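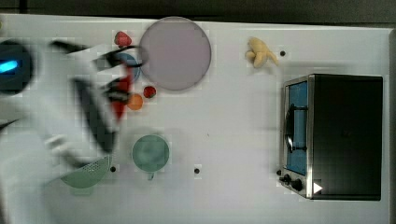
Flitia worktop oven review: a year of cooking without the big one

Hafiz Jugah
6 min read
4 comments

Our built-in oven still works. It is old, it takes a long time to get going, and the fan rattles, but it works, and we didn't buy the Flitia to replace it. We bought it after a winter of heating a full-size oven for two baked potatoes and wondering how much that was costing.

There are three of us in the house, one of them aged six. We cook at home most nights. I have now had the Flitia for a little over a year, long enough to have scrubbed it many times and to have stopped being pleased with it just for being new. I paid for it myself, from Wattimena, the electrical shop in Kisent.

What you get

The box holds the oven, one wire rack, one enamelled tray, a crumb tray and a handle for lifting the hot ones out. The handle is poor. It grips the rack well enough but slides on the tray, and I went back to oven gloves in the first week.

There are three dials: temperature, function and timer. The functions are top heat, bottom heat, both, and both with the fan. The timer is a wind-up sort that ticks, and the oven won't come on at all unless the timer is set. Some people will hate this. I have come to like it, having once left the big oven on from lunch until it was time to collect my son from school.

The instructions are a single folded sheet. They tell you to run it empty before first use, and you should take that seriously. It smelled strongly for the whole of the first run and faintly for the second. Open a window.

Size

Before you buy any oven of this sort, measure your own tins. The makers give the volume in litres, and I have never met anyone who knows how many litres a lasagne dish is. Our usual dish didn't fit by the width of its handles. The square cake tin did, and so did the loaf tin, with room beside it for a couple of potatoes. A small chicken goes in on the lower shelf position. A medium one goes in too, but the skin sits too close to the top element and burns before the legs are done.

Flitia asks for a gap behind and at both sides. Allow for that when you work out whether you have the space, and don't put it under a low wall cupboard. Ours was under one for a month and the bottom edge of the cupboard was getting very warm. It has since moved along to where the bread bin used to be.

The lead is short. Measure that as well.

Temperature

I put an oven thermometer inside for the first few weeks. With the dial at 180 the Flitia settled a bit higher, and at 220 it was much closer to right. The error is always in the same direction, so it is easy to live with. I set it ten degrees under for cakes and leave it alone for everything else.

Heat is uneven from front to back. Anything at the back left browns first. Biscuits need turning halfway through, and a pizza does too. With the fan on, this is better but doesn't go away. The fan is quieter than the one in our big oven, though that isn't saying much.

It is hot enough to use in the time it takes to peel some carrots. The big oven needs long enough for me to forget why I put it on.

What it cooks well

Baked potatoes are excellent. The skins come out crisper than they did in the big oven, I assume from being nearer the elements. Sausages are good on the rack with the tray beneath. Fish fingers, chips for two, crumble, stuffed peppers and roast tomatoes all come out as they should. Toast is acceptable but slow, and you have to stand over it.

Bread surprised me. My usual loaf has 500 grams of flour, and it rose into the top element and scorched. I cut it down to 300 grams, shaped it flatter, and now I bake that most weekends. It is a smaller loaf that gets eaten while it is fresh, so we waste less of it.

What it doesn't cook well

Anything tall. Anything for more than four people. Yorkshire puddings came out lopsided three times and I gave up. A sponge in two tins has to be done one tin after the other, and by then the second lot of batter has been sitting about. Meringues were a failure: the lowest setting isn't low enough and they went brown.

We still use the big oven for Christmas, birthdays and when my sister's family comes. I would say it goes on twice a month.

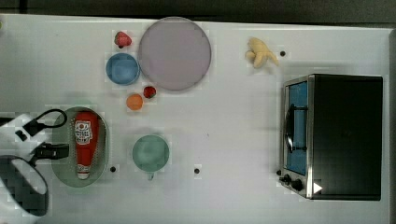

Children are the other thing to think about with a worktop oven. The glass door gets very hot, hotter to the touch than the door of our built-in one, which has more layers of glass in it. The sides and top get hot too. The Flitia has small rubber feet and doesn't slide, but the door folds down and sticks out past the worktop if you have the oven near the front edge. Ours is pushed as far back as the gap behind it allows. My son knows the rule, and the rule is that he doesn't come past the fridge while the timer is ticking. The ticking helps there. He can hear whether it is on.

He does help with the cooking now, more than he did before. The big oven is low down and he wasn't allowed near it. With this one he can stand on the step at the far end of the kitchen, put things on a cold tray, and hand it over. He makes what he calls pizza on halved rolls. It is mostly sweetcorn.

Cleaning

The enamelled tray is good and goes in the dishwasher. The rack goes in the dishwasher too, and after a year it has lost its shine but hasn't rusted. The crumb tray pulls out from the front and needs doing more often than you would think. Leave it, and the crumbs burn and the kitchen smells of old toast.

The inside walls are the weak point. They are a plain finish that marks at once and stays marked. Fat from sausages has baked on behind the top element, and I can't get at it without pressing on the element itself. Bicarbonate of soda paste left overnight shifted a good part of what was on the sides. The glass comes up clean with the same paste. I wouldn't use a spray cleaner in something this small, and the sheet tells you not to.

The numbers

I ran the Flitia through a Gollora plug-in meter for the first month to get a feel for it. Check that any meter you use is rated for the load; mine was. A tray of potatoes used less than half what I had worked out for the big oven, and a short job such as fish fingers used a good deal less than that.

The household figures are less exciting. In the twelve months before we bought it we used 3,861 units of electricity. In the twelve months after, we used 3,788. That is a difference of 73 units, and at our rate it would take years to pay back the price of the oven. I had expected more.

Some of that is down to us. We bought a dehumidifier in the autumn and it ran most days until May. We also bake more than we did, now that it is less of a performance. I can't separate those out, and I'm not going to pretend I can. If you are only buying one of these to save money, work out how often your oven is really on before you spend anything. If it is on every night for something small, the sums may be better for you than they were for us.

Faults

One. The timer dial came loose after almost eight months and pulled off in my hand. I rang Flitia, waited on hold for most of a morning, and a new dial came in the post the same week at no charge. It pushed on without tools. The door has also started to squeak, and a drop of oil on the hinge hasn't cured it.

The light inside still works. I mention it as the one in the big oven doesn't.

Would I buy it again

Yes, though I would look harder at the next size up. The extra width would have taken our lasagne dish, and I think we would then use the big oven only at Christmas. Wattimena had the larger one on the shelf beside it and I was put off by how much worktop it needed. With the bread bin gone we would have had the room.

For a couple, or for one person in a flat with no proper oven, the size we have is plenty. For a family of four I would say go bigger or don't bother.

Good: quick to heat, very good potatoes, timer switches it off, spare part came free.

Less good: walls hard to clean, browns at the back left, short lead, useless lifting handle, hot door.

Shared 31 times
4 comments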